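Ticket 2746 - Label printer skips every third label
Opened: 21 Aug 2020
Status: open, waiting on parts

What's going on

Hi again, it's me from the Plestberg stockroom! The Hauser label printer has started skipping. I get two good labels, then a blank one, then two good ones, and so on through the whole roll. It was fine in April when we switched to the Kaler rolls, so I don't think it's the paper (but I'm not ruling it out).

What I've tried so far

Ran the gap calibration 3 times. The first run made it worse, the other two changed nothing.
Cleaned the sensor with a dry swab. Got a lot of fluff out - very satisfying, no help.
Dropped the print darkness from 41 to 23. Labels got paler, still skipping.
Put the old driver back on the PC. Same thing, and now the Burolska template prints sideways too. Sigh.

Where the labels go

They go on the short end of our gray bins, so I need the small size. Please don't send me the wide template again, it wraps around the corner and peels off in a day.

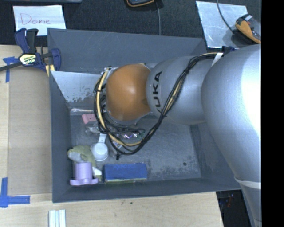 Update, same afternoon

Swapped in a roll from another brand and got a clean run of ten, then a blank. So it's better but not fixed. I'm guessing the feed roller is worn - it feels slick on one side. Can you send a new one, and tell me if I have to take the side cover off to fit it?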